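March 2011
Nhàn Tôn, Cultdale workshop

Job 3749, table and tray. Continued from the last page, where the notes on the underside are. Bülent has the drawing.

Top was sanded with the grain and given one coat of the Cloltix oil, wiped off dry, then left overnight on the rack with both faces open to the air. This morning it was not tacky anywhere I could find with a bare finger. Went over it once with worn 600 paper on a felt block, light pressure, vacuumed, tack cloth, second look under the side lamp. A few raised fibers along the left edge. Took those down by hand.

The second coat is on hold. The first coat has done most of what we wanted and has not changed the color much. A second would add some gloss, and the complaint with the last Namton top was glare from the ceiling lights when you sit close. I would sooner live with a thinner finish and wipe it over again later. Bülent disagrees on durability. His point is that the edges will go gray where sleeves rub, and he is probably right about the near edge. Compromise for now is a second coat on the edges only, applied with a rag wrapped around a finger, feathered in over the corner so there is no line. Not done yet.

Flatness: straightedge across both directions and both diagonals. Diagonals are fine. Across the grain there is light under the straightedge in the middle, a very slight hollow, and it does not rock a tray. Marked it in the job sheet and left it. If it gets worse over the summer we deal with it then.

Pen. Somebody laid out the tray positions in pen before the oil went on. I had asked for pencil. Pencil comes off with a soft eraser before finishing and pen goes into the grain. Under oil it stays there. Tried a damp cloth first, no change, then a little alcohol on a cotton swab on the underside offcut that has the same pen on it. The alcohol lifts the ink but also lifts the oil, leaving a dull spot that would need to be recoated. Not worth doing on the top face for one mark. 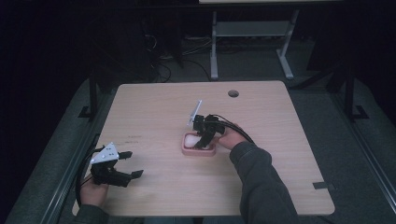 Tray placement comes down to reach and to which way the tray faces. Seated, the elbows want to stay close to the body, and anything past the middle of the top means leaning. We tried near, center and far. Center wins. The pink tray sits close to the middle and the right hand gets down into it over the rim without the shoulder coming forward. The rim is the thing to watch, though. It is raised all the way around with rounded corners, and with the white piece lying in the left half there is a clear space beside it to come down into. If the piece is put dead center the clear space is split in two and neither side is generous. Note for the job sheet: load to one half. The old pen mark, over toward the left side of the top, is faint enough now that I don't think a customer would pick it out unless told.

Trays. These are from Trịnh, the shallow pattern. We ordered eight and six were usable, one having a twist in the base you can feel by pressing opposite corners, and one with a burr on the underside at the gate. The burr matters more than the twist. It will cut a track in an oiled surface in a week. I trimmed it with a scalpel and rubbed it on fine paper, and it is all right now, but it goes in the spares pile. The twisted one goes back.

Before any tray goes on the top:

- run a thumbnail around the underside rim
- press opposite corners, listen for a tick
- wash in warm water with a drop of dish soap, rinse, air dry upside down

Do not stand a washed tray on the table to dry. Water trapped under the rim leaves a ring on this finish. I made one on the offcut on purpose, left it through lunch, and it was still showing at the end of the day. It came out with a rub of oil, but on the offcut I had no surroundings to match.

Color. Bülent asked whether we should have ordered white trays. No. A white piece on a white tray is hard to see at the edges, and you end up feeling for it. Pink against the pale wood is easy to find from any side of the table. Gray would also have worked and was out of stock.

Sliding. Checked how the trays behave when nudged. On raw wood they catch on the grain and stop. On the oiled top they slide more freely along the grain than across it, which I did not expect to notice by hand, but both of us did. Turning the top so the grain ran side to side made it worse for the person sitting, as most of the nudging is side to side when you reach in and out. Tried small dots of silicone under the corners. Too grippy, the tray lifts on one side and drops. A strip of thin cork under the two far corners is better. Cork sheds a bit at first. Glue with contact adhesive, press under a flat weight, trim flush so nothing shows past the tray.

Then a white piece set straight down on the wood, no tray.

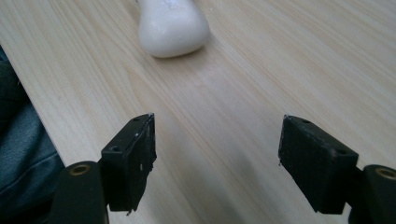

Can the pieces be stored on the oiled top overnight? Leave them in the trays. Fresh oil keeps giving up a little for a few weeks after it feels dry, and anything pale that sits on it can pick up a yellow patch on the underside.

Working on the bare top during the day is another matter and I see no harm in it. The surface is smooth enough now that a piece set down does not snag. Contrast is poorer than on the tray. White on pale wood is still readable, mostly by the shadow underneath, so the lamp position counts for more. With the side lamp low and to the left the shadow is too long and makes the piece look bigger than it is. Overhead alone flattens everything. What we settled on is overhead plus the side lamp raised and turned to the wall so it bounces back. Tape on the floor for the lamp foot.

Dust. Oiled wood holds less of it than I feared. Wipe with a dry microfiber along the grain at the start and at the end. Across the grain leaves lint in the open pores, you can see it from a low angle. No spray polish of any kind — the one under the sink has silicone in it and we would never get another coat of oil to take. I have moved it to the kitchen and written on the can.

Edges. Measured the roundover with the small gauge and it varies, tighter on the right side than on the left. Comes from my having flipped the top partway and changed hands. It can be evened up with the felt block before the edge coat. Corners are eased by eye. The near ones should be a bit softer than the far ones given where the wrists go. Bülent says make all of them the same so the table can be turned around. Fair. Will do all of them to match the softest.

Legs are level on the slab floor. On the wooden floor at the other end of the shop it rocks on the back left leg, and that is the floor. Felt pad, one layer.

Open items

1. Edge coat, both of us present, he wants to see how thin it goes on.
2. Return the twisted tray to Trịnh with a note on what was found.
3. Cork under the remaining trays.
4. Write up the "load to one half" rule on the card that goes with the table.
5. Recheck the hollow with the straightedge in October, same spots, when the heating has come back on. The offcut goes in the same drawer as the job sheet so there is something to compare color with.

Oil rags were spread flat on the outside rail to dry. Lid of the Cloltix can is bent on one side and does not seal, so it is upside down in a tray of its own until there is a new one. Wrote to Namton about the glare question, asked if they still have the old top and could look at how many coats it has on it.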